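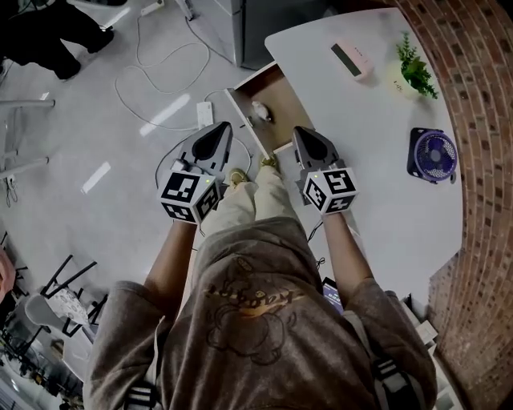

여름 장마철에 서랍이 빡빡해지는 현상은 목재의 흡습 팽창으로 설명된다. 목재는 섬유포화점 아래에서 주변 상대습도에 맞춰 수분을 흡수하고 방출하며, 이 과정에서 치수가 변한다. 변화량은 방향에 따라 크게 다르다. 섬유 방향으로는 거의 움직이지 않고, 나이테의 접선 방향으로 가장 많이 움직이며, 방사 방향은 그 중간에 있다. 흰 책상 앞에 열려 있는 나무 서랍도 원목이라면 이 조건에서 벗어나지 않는다. 폭 방향으로는 안정적이어도 높이 방향으로는 계절마다 다른 치수를 갖는다. 서랍의 앞판과 옆판은 대개 섬유가 수평으로 놓이도록 재단하기 때문이다.

계산은 단순하다. 널결 활엽수재의 접선 방향 팽창률을 함수율 1퍼센트포인트당 0.25퍼센트로 두고, 겨울과 여름의 함수율 차이를 6퍼센트포인트로 잡는다. 높이 97mm인 옆판은 이 조건에서 1.5mm 가까이 커진다. 위아래 틈의 합이 2mm라면 여유가 0.5mm 남짓 남는다. 제작 시점이 건조한 겨울이었다면 그대로 통과하지만, 옆판이 조금이라도 휘었거나 칸막이 널이 처져 있으면 간섭이 생긴다. 같은 재료로 높이 291mm인 깊은 서랍을 만들면 변화량은 4.4mm가 된다. 얕은 서랍에 쓰던 틈을 그대로 적용할 수 없다.

가구 제작사 살레히(Salehi)는 얕은 서랍 세 단과 깊은 서랍 한 단을 나란히 배치한 수납장 '파카(Parka)'에서 이 문제를 구조로 처리했다. 깊은 서랍의 앞판은 통판 대신 틀과 알판으로 나뉜다. 알판은 틀의 홈 안에 접착제 없이 끼워져 있어 팽창분이 홈 안에서 흡수된다. 외곽 치수를 결정하는 것은 틀의 가로대이고, 가로대 두 개의 폭을 합해도 통판의 절반에 미치지 않는다. 얕은 서랍은 통판을 유지하되 곧은결재로 바꾸었다. 곧은결재의 폭 방향은 방사 방향에 해당하므로 같은 습도 변화에서 움직임이 작다. 대신 원목에서 얻을 수 있는 수율이 낮아 재료비가 오른다.

서랍 바닥판은 별도로 다루어야 한다. 원목 바닥판은 섬유를 좌우로 놓고, 앞판 홈에만 고정하며, 뒤쪽은 긴 구멍에 나사를 걸어 움직임을 허용하는 방식이 오래 쓰였다. 뒤판의 높이를 바닥판 윗면까지만 두는 것도 같은 이유다. 팽창한 바닥판이 뒤판 아래로 빠져나가면서 상자 전체를 밀어내지 않는다. 네 변을 모두 접착한 원목 바닥판은 습한 계절에 이음부를 벌리고 건조한 계절에 갈라진다. 합판은 단판의 섬유 방향이 교차해 면내 변화가 작으므로 네 변을 접착해도 무리가 없다. 다만 얇은 합판은 하중에 의한 처짐이 문제가 된다.

레일 방식의 선택은 마찰과 틈의 문제로 귀결된다. 나무 위에 나무가 미끄러지는 전통식에서는 옆판의 아랫면이 마모면이다. 옆판을 지나치게 얇게 만들면 접촉 압력이 커져 받침목에 홈이 파이고, 서랍이 앞쪽으로 기울기 시작한다. 받침목에 단단한 수종을 덧대거나 옆판 아래에 폭이 넓은 미끄럼대를 붙이면 마모가 늦춰진다. 금속 레일은 하중을 볼이나 롤러로 넘기므로 목재 간 마찰이 없어지지만, 좌우 간격의 허용 오차가 작다. 젤리코(Gellico)의 하부 장착형 레일은 정격 하중이 한 쌍당 15kg이며, 상자 폭의 오차를 좌우 조절 나사로 보정한다. 정격은 완전히 균등하게 분포된 하중 기준이다. 앞쪽에 무거운 물건이 몰리고 서랍이 끝까지 열린 상태에서는 레일 끝단에 걸리는 모멘트가 커진다.

윤활도 자주 잘못 적용되는 항목이다. 목재 마찰면에 액상 오일을 바르면 일시적으로 미끄럽지만 표면 섬유가 오일을 흡수해 부드러워지고 먼지가 붙는다. 고형 왁스가 적합하다. 플리킬렌트(Flikilent)의 고형 왁스는 파라핀에 경질 왁스를 배합한 막대형 제품으로, 받침목과 옆판 아랫면에 문지른 뒤 마른 천으로 눌러 편다. 두껍게 바를 필요는 없다. 남은 왁스가 모서리에 뭉치면 오히려 저항이 생긴다. 금속 볼 레일에는 왁스를 쓰지 않고 제조사가 지정한 그리스를 쓴다.

이미 끼인 서랍을 7월에 대패로 깎는 일은 권하지 않는다. 최대로 팽창한 상태에서 여유를 넉넉히 만들면 겨울에 틈이 과해지고, 서랍은 여닫을 때마다 좌우로 흔들린다. 먼저 내용물을 비우고 서랍을 빼내 옆판 윗면과 아랫면에서 광택이 난 자리를 찾는다. 광택은 실제 간섭이 일어난 위치를 나타낸다. 그 부분에만 왁스를 바르고, 그래도 걸리면 가는 사포로 한두 차례 갈아낸다. 대패질은 실내 습도가 안정된 뒤에 결정한다.

마감은 팽창을 막지 못하고 속도만 늦춘다. 도막이 두꺼운 우레탄 계열은 며칠 동안의 습도 변화는 걸러내지만 한 계절에 걸친 변화에는 결국 평형에 도달한다. 서랍 상자의 바깥면만 칠하고 안쪽을 비워 두면 양면의 흡습 속도가 달라져 옆판이 휜다. 안팎의 도포 횟수를 같게 하거나, 양쪽 모두 칠하지 않는 편이 낫다. 냄새가 남는 유성 마감은 환기가 적은 서랍 안쪽에 쓰지 않는다.

9/21/21 | 글 편집부
인쇄하기 | 이메일로 보내기
분류: 가구와 재료 > 목재 > 수납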